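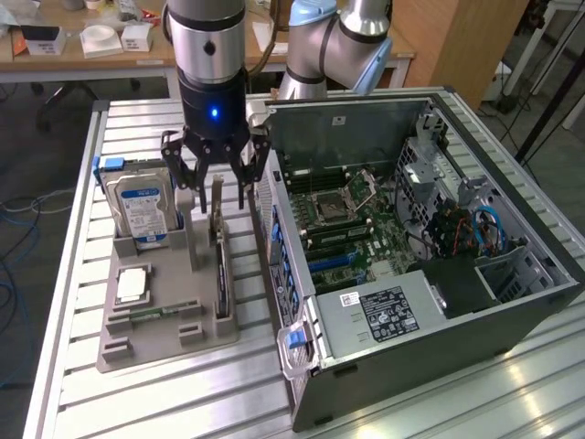
## Live music in Hamonwood in January – where should we stay?

**slowtrain_south**
Posted Dec 15, 2025

My sister and I have three nights in Hamonwood in January and we're going pretty much only for the music. I keep reading that the old bars on Gamow Street are the place to be, but then someone on another board told me it's all cover bands now and everybody good has moved over to Hindusley. We like small rooms, guitars, maybe a bit of reggae, and we don't need to be up until sunrise (she's 61 and could still outlast me, but even so).

Do we book a room right on Gamow Street and put up with the noise, or stay in Hindusley and get a ride back and forth? And does anything even happen on a weeknight that time of year? We get in on a Tuesday and I'd hate to waste it.

---

**bassplayer_in_exile**

I lived there for six winters, so take this as a grumpy ex-local talking. Gamow Street is loud and yes, there are cover bands, but some of them are really good! The trick is to walk past the first few places, where they have people out front waving menus at you, and keep going to the bottom end near the bus stop. The rooms are smaller there and the bands play their own stuff in the second set, usually after ten.

I would NOT sleep on that street. The guesthouses over the bars are cheap for a reason and you'll feel the kick drum in your pillow. Hindusley is only 15 minutes away by cab and it's quiet. The last bus back leaves before the good part of the night, so plan on the cab.

Tuesday is fine. Rakena does an open stage on Tuesdays – sign-up is at the bar, and you get a mix of terrible and wonderful, sometimes from the same person. Get there early if you want a chair. Last I knew the cover was 3 dollars and they only took cash, but prices may have gone up.

Bring earplugs either way. And a jacket, the walk down from the square gets windy.

---

**mango_and_vinyl**

Went last January, loved it. Stay in the middle if you can find something on one of the side streets, then you can walk everywhere and forget about cabs.

---

**hindusley_hal_fan**

Kind of disagree about Hindusley being quiet. It is on weeknights, but on the weekend the big hall gets touring acts and it must hold roughly 300 people, and they all come out at once looking for food. Good hall though, nice sound, and you can sit down.

For reggae you want Sunday afternoon on the patio at Rakena. It starts late, whatever the poster says. If your three nights don't reach Sunday then I don't know, ask at the record store.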